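From: Sadia Baloch
To: Residential Services list
Date: 3/30/25
Subject: Re: Breakages in bedrooms – clearing up and bottles

Dear colleagues,

Thank you to all who replied to Iona's message, which is quoted at the foot of this one. The housekeeping group has now considered the points raised, and the arrangements set out here apply at both Prestlow and Zavgate with immediate effect. They replace section four of the guidance circulated in December.

Breakages on tiled floors

The tiled bedrooms continue to give us the most difficulty. A plate or cup dropped on tile travels a good deal further than it does on carpet, and small pieces are easily overlooked where the floor is white and the crockery is also white. Staff are asked to keep to the following order of work.

Close the bedroom door before starting. Bring the bucket to the dustpan, and do not carry a full pan across the room. Sweep from the walls inwards, including the strip beside the bed. Tip each pan into the bucket as it fills. Broken crockery must not go into a bin bag unwrapped, and the bucket is to be emptied into the rigid bin in the yard before it is used for anything else.
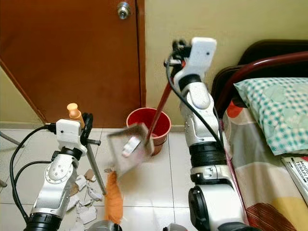
Bedroom with tiled floor: broom, long-handled dustpan and red bucket in use by the door.

The long-handled dustpan is now the standard issue for bedrooms. The short pans may be kept for kitchens and the laundry, but they oblige staff to kneel close to the fragments and should not be used for broken china or glass. We have 117 of the long-handled pattern in stock and a further 182 on order from Flinivmont. Requests should be sent to me by floor and not by individual room.

Once the sweeping is finished, the floor is to be wiped over with a damp disposable cloth, which is then placed in the bucket with the pieces. Bedding that hangs near the floor should be lifted and shaken out over the tiles before the wiping is done. The broom head should also be checked, as fragments lodge between the fibres and are carried to the next room.

Bottles and containers

Iona also asked about plastic bottles found in bedrooms. The rule remains that a product stays in the container it was sold in. Where the name is moulded into the plastic and there is no paper label, the container may be kept, provided the lettering can still be read.

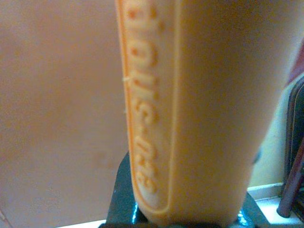 Lettering of that kind is hard to make out in poor light, particularly when it runs up the side, and staff should take the bottle to a window if they are in any doubt. Lint and dust should be wiped off before a bottle is returned to the shelf. Anything that cannot be identified is to be handed to the floor supervisor, unopened.

I should be grateful if supervisors would confirm by reply that this message has been read out at handover. Replies to the list are perfectly acceptable.

Yours sincerely,

Sadia Baloch
Residential Services

Iona Gourlay wrote:
> Dear all,
>
> We have had several breakages on the upper floor at
> Zavgate and the guidance does not say which dustpan
> is to be used, or where the pieces should go
> afterwards. Two members of staff had used bin bags,
> which split on the stairs.
>
> Could we also have a ruling on bottles without paper
> labels? Some have the name in the plastic only.
>
> With thanks,
> Iona Gourlay
> Floor Supervisor, Zavgate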